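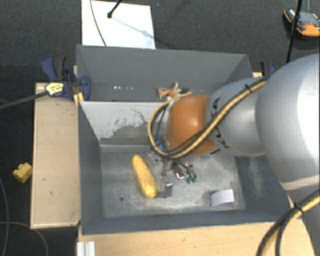 A silver arm with an orange-brown wrist, and a yellow-and-black striped cable looping over the top.

Why Do Bees and Wasps Wear Stripes?

Picture a wasp landing on your sandwich. What do you do? You probably pull your hand back before you've even thought about it! Your eyes saw yellow and black, and your brain shouted WATCH OUT. That is exactly what the wasp's stripes are for, and they work on birds, frogs, lizards and people too.

Scientists have a big word for this. They call it aposematism (say it like this: AP-oh-SEM-uh-tiz-um). It means wearing bright colors that warn other animals to leave you alone. Lots of animals try hard to hide, like a brown moth on brown bark. Animals with warning colors want to be noticed!

How does a bird learn?

Baby birds don't know everything when they hatch. Imagine a young bird hopping around the garden, looking for lunch. It spots something small and stripy and grabs it. OUCH! The bird drops the wasp, wipes its beak on a branch and shakes its head. Next time it sees yellow and black stripes it may well look for a nice plain caterpillar instead.

This is good for the bird, which doesn't get stung again, and it's good for all the other wasps in the garden as well. And because so many kinds of bees and wasps have similar patterns, a bird that learns about one of them often stays away from the others. It's as if they all share the same sign.

Why yellow and black?

Yellow is very bright and black is very dark. Put them side by side and each one makes the other stand out - you can spot them against green leaves, gray stones or brown soil. Red and black works well too, and that's what many ladybugs wear. Ladybugs don't sting, but they can ooze a smelly yellow liquid from their knees that tastes awful. (Yes, their knees!)

Some poison frogs are bright yellow, blue or orange. Skunks wear black and white, which shows up nicely at night when skunks like to be out and about.

The great pretenders

Now for my favorite part. Have you ever seen a tiny "wasp" hanging perfectly still in the air above a flower, as if it were on a string? Look again! It may be a hoverfly. Hoverflies can't sting at all. They don't have a stinger. But many of them have yellow and black stripes, so hungry birds often leave them alone. An animal that looks like another animal this way is called a mimic.

There are beetles that do the same trick, and even moths. One moth, the hornet moth, has see-through wings and a fat striped body, and it fools plenty of grown-ups.

How to tell a hoverfly from a wasp

Count the wings, if it will sit still long enough. Flies have 2 wings and wasps have four. Then look at the face. Hoverflies usually have huge eyes that cover most of the head, and short stubby feelers. Wasps have longer feelers and a very skinny waist. Look with your eyes only - no touching, in case you've guessed wrong!

Try it: the stripe test

You will need paper, scissors, crayons and a friend.

Cut out 12 paper bugs, all the same size. Color half of them green and the other half with yellow and black stripes. Ask your friend to close their eyes while you put all the bugs out on the grass. Now say go, and let your friend pick up bugs while you count slowly to 9. Which kind did they find more of? Swap places and try it again on bare soil or a gravel path. Then pick up every last bug before you go in for a snack.

Words to know

Aposematism: using bright colors or patterns to warn other animals away.
Mimic: an animal that looks like a different kind of animal.
Predator: an animal that hunts and eats other animals.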